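Plesholm Workshop – Frequently asked questions about the gripper on the table cell

Last updated 3 January 2022 by Halina Głowacki

These are the questions I receive most often from the people who share the table cell in the small hall. Please read them before you take a screwdriver in the hand. If your question is not here, write it in the cell notebook and Florin Lazăr or I will answer it.

Who may work on the gripper?

Everybody who has done the short introduction with Florin or with me. You may clean it, check the screws and change the finger pads. You may not open the base housing. For this, please ask Florin.

How often must the gripper be checked?

Every 30 hours of running. The hours are shown on the first page of the control program, under "Service". Write the number in the notebook together with your name. The last full service was made at 587 hours, and the one before it was late, so please do not wait until somebody reminds you.

How do I bring the arm into the service position?

Choose "Service low" from the list of saved positions. The arm goes down slowly over the table and stops with the gripper open. Clear the table before you start the movement, except for the sheet. When the arm stands still, press the red button and leave it pressed. Only then put your hands near the fingers.

Do I also have to disconnect the power?

For looking and wiping, no. For every work with a tool, yes. The plug is at the back of the control box and has a yellow label. Wait until the small fan is quiet.

Why is there a white sheet on the table?

We draw on it with pencil. After each service we put a pencil piece between the fingers and let the arm draw one long curve. If the joints of the gripper have play, the curve becomes shaky or shows a double line. It is a simple test, but it finds a loose pivot sooner than the program does. You can use the same sheet several times. Old smudges do not matter as long as you can still tell which line is the new one.

The line becomes weak towards one end. Is something broken?

Usually not. A line that becomes pale or has small breaks tells you first that the pressure is changing. Check these things in this order: is the sheet flat, is the pencil piece sitting straight, is the table height in the program still correct. Remedios Cabrera found in March that the table height was wrong by 2 mm after the table had been moved for cleaning. She corrected the value and the next line was even. If all this is in order and the line is still weak, go on to the screws.

Which screws do I check?

The round silver ones on the black links. Start with the left side: one at the rounded top of the outer link, one at the pivot by the foot of the finger, and one near the low end of the long slanted bar. Then do the right side. Compare with the view from the wrist camera, it is easier than bending your neck.

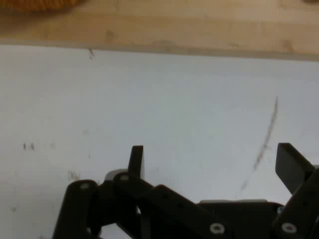 View from the wrist camera with the fingers open, over the drawing sheet.

Put the screwdriver straight into the head and turn gently to the right until you feel resistance. Then stop. The threads are small and we have already damaged one set by too much force. After the pivot screws, move the finger by hand (power off!). It must go freely, without a scratching feeling. If it is stiff, give the screw back a very small turn and try again.

May I use thread glue?

Only on the screws of the outer links, and only the weak kind from the Grelano box. Never on the pivots. When glue goes into a pivot the finger sticks, and Florin must take the whole side apart.

Should I oil the joints?

No. Oil collects the graphite dust and makes a grey paste – we had this for a whole winter. Wipe the links with a dry cloth and use a soft brush for the narrow places between them.

The two fingers do not look the same from the camera. Is one bent?

The camera does not sit exactly over the middle, so one finger can look narrow and the other one broad. This alone is no fault. To be sure, close the gripper slowly on a strip of paper and look from the side. The paper must be held over the full width of the fingers. If you can pull it out at one corner, tell Florin.

How do I set the zero of the gripper again?

Close the fingers without any object, choose "Set closed" and wait for the sound. Then open them fully and choose "Set open". The program shows a count for the open position. Ours was 1,331 after the last service. A small difference is normal, but if the number is very different, repeat both steps before you change anything else.

Where do I find spare parts?

In the grey drawer with the name Vukau on it. Finger pads are in the left part, screws in the right part. When you take the last bag, please tell Piret Lill the same day. She orders from Ozoliņš and the delivery is often slow.

Something fell into the base housing. What now?

Leave the power off, do not shake the arm, and hang the red card on the control box. Then call Florin. If he is away, Reet Grīnberga has the key and the small tools, and she has opened the housing before.

What do I write in the notebook at the end?

The running hours, which screws you have turned and in which direction, the open count, and if the test line was good. Write also when you found nothing.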